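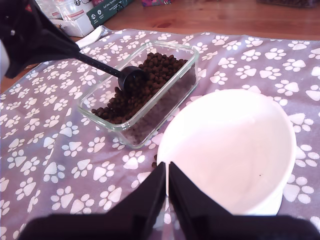
Sylvain Marchal wrote back that the scooping task should stay in the set, but only once the early-release episodes were dealt with, and he asked for the ticket to be reopened under data collection instead of hardware.

Home | Tickets | Stations | Task sheets | Search

Ticket: Scoop kibble to bowl, recorded gripper state does not match the arm
Project: Kusaslow
Station: Moulin, bench 2
Opened by: Lucienne Sabatier
Assigned to: Quentin Hervieu
Status: Closed, one follow-up open

Problem as reported

In the kibble task the arm picks up the scoop, fills it from the glass container and tips it into the white bowl. On playback, some episodes show the gripper command going to open while the scoop is still in the kibble. The video from the same episodes shows the fingers closed. A policy trained on these would learn to let go of the scoop at the wrong moment.

Lucienne found it when she replayed a batch on the bench and the arm dropped the handle on the third replay. She replayed it twice more with the same result.

Affected: 236 episodes recorded in October, all one task. The other tasks on this station have not been checked yet.

Log

Quentin: Pulled the batch. The joint positions look fine. Only the gripper channel is off. It runs ahead of the video, and the gap gets bigger toward the end of each session. Episodes at the start of a session are close to correct.

Quentin: Swapped the USB cable on the leader arm and recorded a new session. Same drift. Put the old cable back.

Lucienne: Could it be the operator squeezing and relaxing? The scoop handle is thin and it is easy to loosen your hand without noticing when you push into the pile.

Quentin: Checked. Had Jacqueline Bouvier run one session holding the trigger fully closed from pickup to the end of the pour. The recording still shows an open command before the pour. Not the operator.

Jacqueline Bouvier: For what it's worth, the trigger felt normal. The arm followed me the whole time. If I hadn't been told I would have marked every one of those as good.

Sylvain: Which recorder version is on this bench?

Quentin: The Brerkex recorder, the build from before the last update. Bench 1 has the newer one. I moved the config over and recorded the same task on bench 1. No drift there.

Cause

The older build stamps the gripper channel with its own counter and takes everything else from the camera clock. The counter skips a tick whenever the disk is slow to write. In a short session this does not show. In a long one the skips add up. The worst episode was off by 352 ms, enough to put the release inside the scooping motion.

Fix

1. Updated the recorder on bench 2 to the same build as bench 1.
2. Moved the write folder from the network share to the local drive. Copy to the share happens after the session.
3. Added a check at the end of each session. It compares the gripper command with the measured finger position and lists any episode where they disagree for more than a few frames.

Recorded a long session after the change. The check listed nothing. Lucienne replayed 6 episodes from the end of it and the scoop stayed in the gripper until after the pour in all of them.

What to do with the October episodes

Quentin tried shifting the gripper channel using the measured finger position. It works when the skips are spread out. When several come close together the shift smears the grasp and the pickup looks wrong. Result: 181 episodes repaired and kept. The rest are moved to the rejected folder and will be recorded again.

Sylvain: Fine with me. Please tag the repaired ones so we can train with and without them.

Quentin: Tagged "grip_shifted" in the index.

Notes for the re-record

Use the same scoop, container and bowl. Vary where the glass container sits on the mat and turn it a little between episodes. Vary the amount of kibble too. We have too many starts with a full container, and the policy gets lost when the pile is low or pushed to one end.

Kibble on the mat is not a reason to reject an episode. Dropping the scoop is, unless the operator picks it up again and finishes, in which case mark it "recovery."

Jacqueline Royer asked whether half-filled scoops count as success. Yes, if anything lands in the bowl. Put the fill level in the comment field.

Open follow-up

Check the other bench 2 tasks recorded with the old build. Assigned to Jacqueline Royer. She will start with the Lillari batch, where the sessions ran longest.

This site uses cookies to keep you signed in. Accept | Manage settings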